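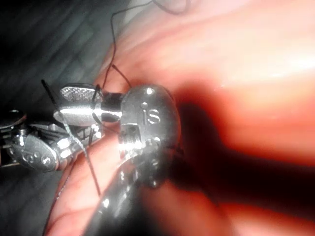
Metal assembly held between two fingers. Raised letters "IS" on the oval disc.

Plisham Barrier Hand Cream, fragrance free, by Sastov. Item 2714. Tube, 90 ml.

A glycerin and dimethicone cream for hands that are washed often. Absorbs without a greasy film. Apply a pea-sized amount to clean skin and let it dry before putting on gloves. Not for broken skin.

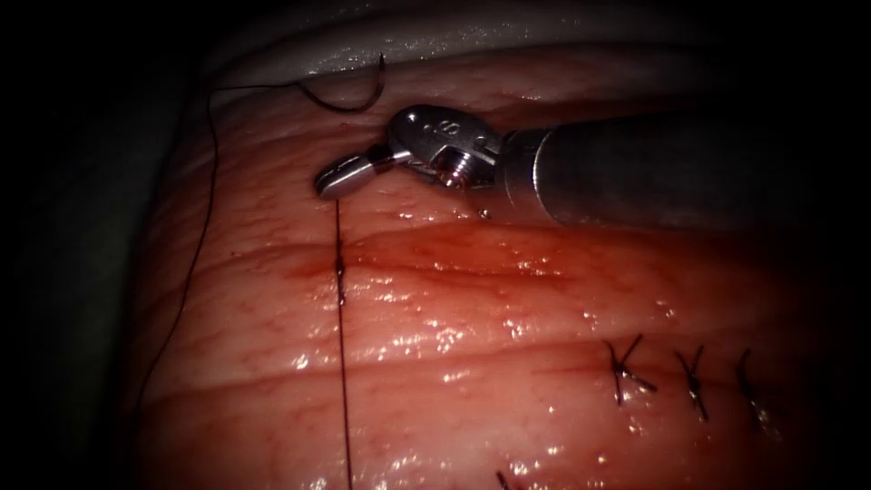 Instrument shaft over a moist tissue pad.

Store below 104 °F. Ships from the Orkiso warehouse.

Comments (3)

dmk: Cap cracked, cream fine.

rowan_t: Is the refill the same formula?

pell39: Yes, same one.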